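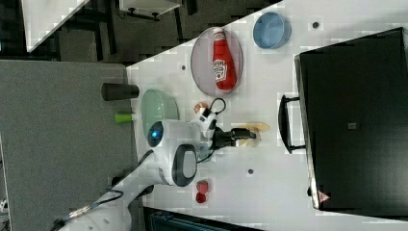
I've been clearing out the kitchen since the start of June and I'm down to the things that live on or near the table. The cupboards took longer than I expected. I had thought two evenings, and it was closer to two weeks, mostly on account of the drawer under the kettle.

The rule I set was that everything comes out before anything goes back. Bowls, plates, cups, sauces, the lot. It makes a mess for a day, but you find out what you own. I own too many bowls. The pale green one and the light blue one are staying, as they're the right size for cereal and they stack. The bigger ones went in a box for the op shop, along with a fondue set from Tilenwood that I paid 20 dollars for and used once.

The ketchup is a long-running disagreement. I grew up calling it tomato sauce and keeping it in the pantry. Hubert Wysocka, who I shared a house with for years, kept his in the fridge door and wouldn't be moved on it. I've ended up doing it his way. In summer the pantry gets hot enough to soften candles, so fair enough. I do lay the bottle on its side when it's getting low. Standing it on its cap works better, but it falls over every time someone shuts the door.

Plates were easy. I kept the oval one for serving, and six dinner plates, and let go of the odd ones. Cups were harder. There was a whole shelf of them, several with no handle, and one from the old Grabowska bakery that I couldn't part with even though it's chipped. It holds pens now.

For shelf liner I bought a 300 cm roll of the Alano stuff, the plain grey. It cuts cleanly with kitchen scissors and stays flat after a night under some heavy books. I wouldn't bother with the Huda one, which curled at the corners and had to come up again. You need to measure the depth of each shelf separately. Mine were meant to be identical and the bottom one is a good bit deeper than the rest.

Still to go is the fruit situation. Bananas go brown on the bench and strawberries last two days if I'm lucky. I've tried washing the berries in a splash of vinegar and water, 200 mL or so to a big bowl, then drying them properly on a tea towel before they go in the fridge. It gets me to about four days. The bananas I've given up on and I just buy fewer.

Next is the laundry cupboard, where I already know there are three irons.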